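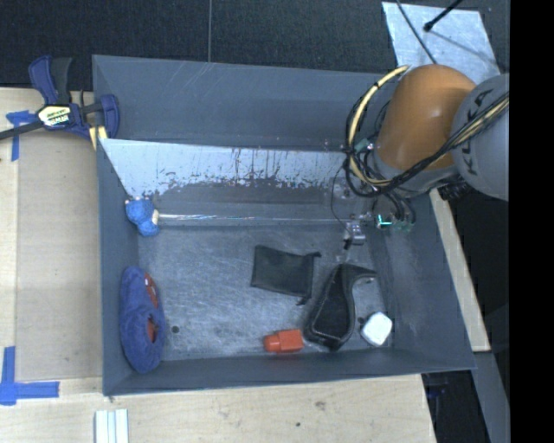 Come pick things out of a bin with us: the Jorkeck team wants new people for the fall

Hi! I'm Maxence Pichon, and this semester I'm the one who answers the emails for Jorkeck, the student bin picking project at Plidirside. We're getting the team together for the November competition and we have room for 3 more people. If you've ever wanted to spend your evenings arguing about how an arm should grab a drawstring pouch, please keep reading.

What we work on

One KUKA arm, one big gray bin, and a pile of household stuff that was never designed to be picked up by a machine. The rules say the arm gets a mixed bin and has to clear it, one object at a time, with no hints about what's in there. Boxes and bottles we can mostly handle. Fuzzy things, see-through things and anything floppy still give us a lot of grief, and clear plastic is my personal enemy (the depth data goes to pieces and then so do I).

Our planning software is called Tanguy. It was started by students who have since graduated, so parts of it are lovely and parts of it are a swamp. You would be helping us drain the swamp!

Who we're looking for

Someone who can write Python and doesn't mind reading other people's. If you've used ROS before, great, you'll be popular right away. If not, we'll get you going over the summer, I hadn't touched it either when I joined.

Someone who likes hardware. Hoses, fittings, brackets, cable ties, so many cable ties. We rework the gripper a lot and the routing along the arm has to be redone nearly every time. Shop experience is nice but you can learn on the job.

Someone for testing. This is the spot I'd push the most, and the one people skip over when they read these posts. You load the bin, run the trial, write down what happened, and load it again differently. You get to be mean to the robot! Our last full test round was 229 picks and I still have opinions about a lot of them. Patience and decent notes matter way more here than coding.

Any major is fine. First-years too.

What it's like

We meet two evenings a week in the Plastar lab, plus whatever you want to put in on your own project piece. It gets busier in October, and I'd rather tell you that now than have you find out during midterms. Everybody does the safety training before going near the arm, and no one runs it alone, including me.

You can take it for 3 credits or just join as a club member. Raphaël Chauvin is our faculty advisor and signs the credit forms, so talk to him if you have questions about how it fits into your degree. There's no pay, sorry. Travel to the competition is covered for the whole team.

How to apply

Send me a few lines by June 23, 2022. No resume needed. Tell me which of the spots sounds good to you, which evenings you have class, and one object from your own house that you think our arm would hate. I read all of those out loud to the team, so have fun with it.

If you'd like to see the setup first, drop by the lab, room 13, any evening we're meeting. Knock loudly, the compressor is noisy and we won't hear you otherwise. I'll write back to everyone who applies, and we'll do short chats in the lab before picking the team.

Maxence
Jorkeck, Plidirside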